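Camaveck Opens Collection of Robot Pushing Examples at Forngate

FORNGATE, February - Camaveck, a maker of software for robot arms, has started to collect examples for Illasetti, its learning system for simple work on a table. In the first stage an operator guides the arm by hand controller and pushes small blocks to the place that a written instruction asks for. Every push is recorded together with its instruction.

The company plans 400 recorded sessions in this stage. Until now 200 are finished, and 33 of them were put aside after review, when the instruction and the movement did not agree.

"We keep also the slow and clumsy pushes," said Janelle Manalastas, who leads the data work. "A system which sees only perfect movement does not know what to do after a small mistake."
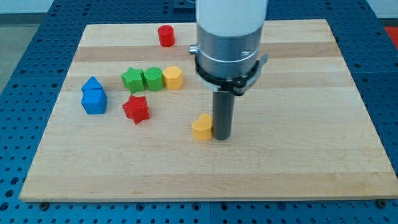 Colored blocks and the robot arm with its rod tool on the wooden work board at Forngate. Photo: Camaveck

The instructions are written in everyday words, such as "move the red star next to the yellow heart" or "bring the green cylinder to the right side". Different people write them, so the same task is often asked in several ways. A second person, who did not operate the arm, checks each recording.

"Pushing looks easy, but a block can turn when you touch it a little from the side," said Dindo Marquez, senior operator. "New operators need 8 hours of practice with us before their sessions are counted."

The training of Illasetti on the reviewed sessions will begin when the stage is complete. Results will be shared first with Galang, the partner of Camaveck in the project.

Press contact: Consolacion Policarpio, Camaveck, Forngate office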